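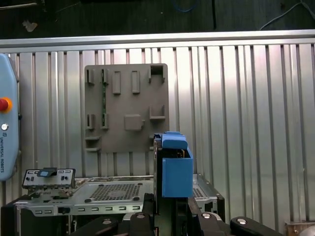
Gray fixture board hanging on the corrugated metal wall, with the computer chassis in front of it.

How to keep small PC parts on a hanging board

When I open a computer I used to put the small parts on the table, and later I searched for them under the manuals. Now I use a board with holders, placed behind the chassis. I explain my way of setting it up at home.

What you need
A flat square board, a few holders and brackets, short screws, two hooks, a pencil and masking tape. I printed my holders in gray, it took 6 evenings. If you buy them, the small plastic ones from Peson are enough.

1. Choose the place
Hang the board where your hand arrives without standing up. Mine is 67 cm from my chair. Corrugated metal is good for hanging because the ribs are straight, and you can use them to check that the board is vertical.

2. Lay out the holders before fixing
Put the board flat and move the holders until you are satisfied. Long narrow parts need a bracket at each end. In the photo a green circuit board strip stands this way on the left side of the board. For wider parts I prefer a ledge, like the L-shaped one on the right side. Leave space for two fingers next to each holder. I forgot this the first time and had to do it again.

3. Mark and screw
Draw the outline of every holder with the pencil, then fix one screw in each. Try the real part in it. Only after this put the second screw.

4. Place the chassis
Switch off the computer and unplug it. Lay the chassis down with its open side up, below the board. Keep the vent grid free from screws, they fall through the small holes very easily. I cover it with masking tape while I work.

5. Use the same order each time
What you take out first goes to the top row. When you put everything back, start from the bottom. Touch bare metal on the chassis before you take a circuit board, and hold it by the edges.

My friend Sewwandi Pathirana asked if magnets are better for the screws. I use a small cup with a lid, and it stays on the table.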